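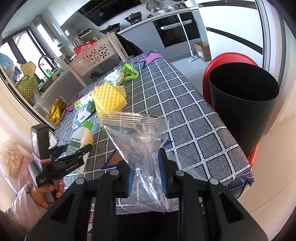

Fig. 1. Clear zip bag held between the fingers, second gripper upright on the left.

For my part of the Histora project I wrote the good practice rules for recording with hand-held grippers, and wow, I rewrote them a lot! My first draft had 40 rules (way too many), so I cut it down to four.
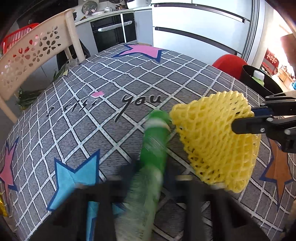 Fig. 2. Yellow fruit net with a gripper reaching in from the right.

Rule 1 is one item per take. Rule 2 is my favorite: soft stuff gets a gentle squeeze, and if you feel yourself crushing it, you stop and start over.

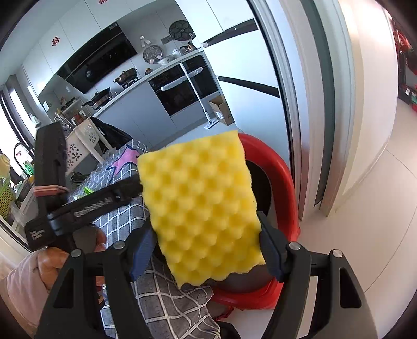
Rule 3 says hands stay on the handles the whole take, which sounds easy until your nose itches. Rule 4 is to write down every bad take too, even the embarrassing ones.

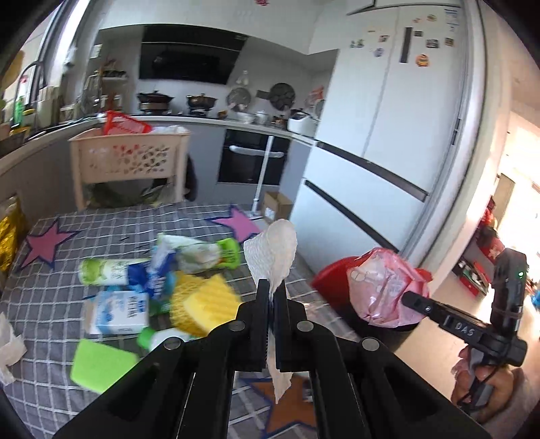
What I'd change

I'd add a rule about resting your wrists. Mine were sore by Wednesday!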